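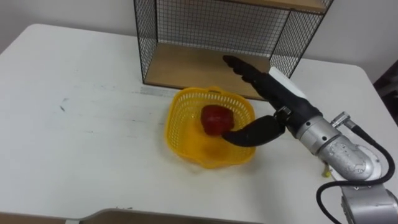 Delphine Rusk

December 4, 2019

The water softener has been in service long enough now for me to write down the settings. I moved from Sturnville, where the water is soft enough that I never thought about it, to Skistinby, where it leaves a white ring on anything it dries on. The previous owners had left a softener in the utility closet with the bypass valve closed and the brine tank empty. It is a Van Damme, single tank, with a metered head, and the label with the model number has been rubbed off by whatever used to be stored against it.

First, the raw water. A cheap conductivity meter read 491 microsiemens per centimeter at the outside tap. I mention the number only to warn against using it for this job. A conductivity meter responds to dissolved ions in general, and a softener trades calcium and magnesium for sodium. The total charge stays the same and the reading barely moves. I spent an evening convinced that the resin was dead on the strength of a meter that could not have told me either way.

The correct tool is a drop titration kit. You fill the vial to the line, add the buffer and the indicator, and then add titrant until the color goes from red to blue. Swirl between drops. The change is gradual near the end, and purple is still hard water. Run it on the raw supply first so you know what the color change looks like in your own lighting, then on a softened cold tap. Do not use the hot tap unless the water heater has been flushed through, or you will be testing last week's water.

The metered head asks for a volume between regenerations. I have it at 600 gallons. The arithmetic is resin capacity divided by hardness, minus a reserve for the water used between the meter reaching zero and the cycle starting in the middle of the night. Old resin does not deliver its printed capacity, and I knocked the number down to allow for that. If the drop test shows hardness before the meter runs out, I will lower it again.

The original drain line was a length of garden hose pushed into the floor drain. This is a cross-connection problem, and it should have an air gap. I replaced it with rigid tube and a Piseo air gap fitting, clamped above the standpipe. The fitting is easy to install. Its instructions are a single drawing with the arrows pointing the wrong way.

Salt is the part with the most folklore attached. I use plain evaporated pellets and keep the level about half full. Filling to the top encourages a bridge, a hard crust with a hollow under it, and the tank then looks full while the brine is weak. A broom handle pushed down gently will find it.

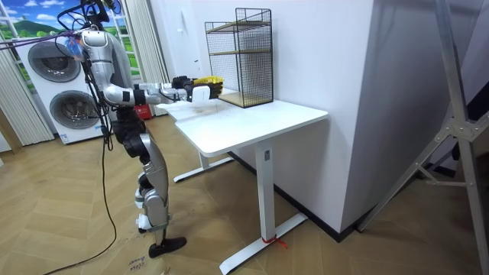
A reader wrote in October, after my note about the closed bypass, that I should run 2 regenerations back to back before trusting any test result, and that resin left standing for a long time ought to get a dose of cleaner with the first one. "You'll see rusty water go down the drain and then you'll understand," the message ended.

The advice was sound. The first drain cycle ran orange for several minutes and the second ran clear. Before that, the kitchen tap was testing at 3 grains. Afterward the sample turned blue on the first drop and stayed there.

Remaining items: the outside tap still needs to be piped ahead of the softener, and the brine float sticks slightly on its way down. I have ordered a new float assembly. The kettle has been descaled with citric acid, and I will look at the element again in spring.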